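Documentation > Pendport Operator Manual > Part 6: Recording Demonstrations > 6.4 The Drawer Task

6.4 Recording Demonstrations for the Drawer Task

6.4.1 Purpose and scope

This section sets out the procedure for recording demonstrations of the drawer task in the Riviere simulated kitchen. The recordings are used by the Prevenness learning group to train control policies. Operators are expected to have completed Section 6.2 (Controller Setup) and to hold a current operator login.

Two variants of the task are recorded. In the first, the operator pulls the drawer open by its metal handle. In the second, the episode begins with the drawer already open and the operator pushes it shut. The variants are stored separately and must not be mixed in one session.

Each variant has a quota of 420 accepted episodes. Rejected episodes do not count toward the quota, but they are retained and may be requested for review.

6.4.2 Preparing the session

1. Start Vaseo and log in with your operator name. Shared logins are not permitted.

2. From the scene list, select Riviere, then Drawer. Wait until the status line reads READY before touching the controller.

3. Select the variant. Confirm that the state of the drawer on the screen agrees with the variant you have selected.

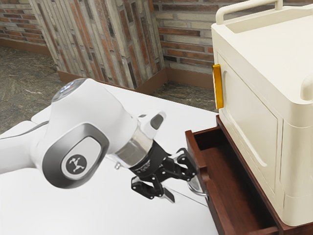
Figure 6-7. Riviere scene with the drawer open and the gripper close to the metal pull.

4. Check the frame rate in the lower status line. Recording must not begin while the value is shown in amber.

5. Set the random seed to AUTO. Fixed seeds are reserved for calibration sessions — see Appendix C.

NOTE: The cabinet above the drawer belongs to the scene and has a yellow door handle. It is not part of this task. An episode in which the arm moves the cabinet door must be rejected with code 1233.

6.4.3 Positioning the gripper

1. Press and hold the enable trigger. The arm responds only while the trigger is held.

2. Bring the gripper up clear of the table before moving it toward the drawer unit. Sliding a fingertip along the tabletop produces contact forces that are difficult to filter out later.

3. Open the fingers fully during the approach. Do not wait until the gripper has reached the handle.
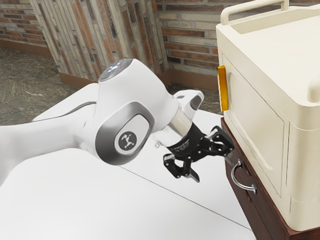 Figure 6-8. Approach position: fingers spread, gripper above the table to the left of the drawer unit.

4. Pause briefly at the approach position and release the trigger. Press RECORD. The recording indicator will come on and the episode timer will start.

5. Hold the trigger again and continue at a steady speed. Short corrections are acceptable. Long pauses are not, as the policy tends to learn them along with the motion.

CAUTION: Do not press RESET while the trigger is held. The arm will return to its start pose through the drawer unit, and the episode file may be left open. If this occurs, close Vaseo and follow Section 8.3 before recording again.

6.4.4 Completing the motion

1. For the opening variant, place one finger on each side of the handle bar, close the gripper, and draw the drawer straight out. Avoid lifting. A small amount of sideways movement is tolerated by the simulator, but it increases the number of failed grasps in training.

2. For the closing variant, keep the fingers outside the compartment and push against the front panel. Do not push on the side walls.

3. When the drawer has reached its end position, open the fingers and move the gripper away from the handle or panel. The drawer must remain still for the success check to pass. Before you press STOP, the gripper should be empty and no part of it should be resting on the rim of the drawer. 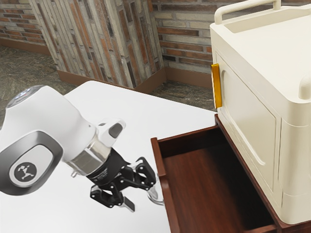

4. Press STOP. Vaseo displays the result of the success check and asks the operator to accept or reject the episode.

5. Accept the episode only if the result is PASS and the motion was one you would wish to see repeated. A passing result does not oblige the operator to accept. Where a grasp slipped and was recovered, accept the episode and add the tag RECOVERY.

NOTE: After five consecutive rejections the session is paused and the shift supervisor is informed. The pause is not a disciplinary measure. In most cases it indicates controller drift, and a fresh calibration will resolve it.

6.4.5 Reviewing the recorded views

At the end of the session, open the last accepted episode in the Review tab and play it through once in each available view. The wide view is used to check the path of the arm. The close view is used to check the handle and the face of the drawer unit.

Texture faults are easier to find in the close view. Wood grain should be continuous within a panel, and metal parts should show normal highlights. Flickering surfaces, missing parts, or a black image must be reported to the scene maintainer, Dragica Ionescu, with the episode number. Do not delete the episode.
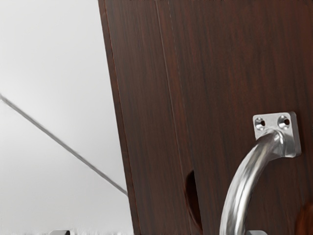 May an episode be accepted if the handle leaves the close view before the grasp is complete?

Acceptance depends on the success check and on the quality of the motion. The handle may leave the close view at any point without affecting either. Add the tag PARTIAL VIEW so that the training group can filter these episodes if required.

6.4.6 Closing the session

1. Select Session, then Close and Upload. Keep the workstation on until the upload receipt appears.

2. Enter the receipt number in the shift log together with the variant, the number of accepted episodes, and any tags used.

Comments (3)

Noreen Keogh — Saturday, October 9, 2021
Step 3 of 6.4.2 should mention that the drawer state takes a second or so to update after you change the variant. I rejected a whole batch before I noticed.

Dragica Ionescu
Noreen, thank you. I will add a line in the next revision. In the meantime, switching the variant and then waiting for READY a second time is enough.

night_shift_op
Does the RECOVERY tag also apply to the closing variant? I have been using it when the finger slides off the front panel and I go back for another push. The section on tags was changed in June and I can no longer find the old wording.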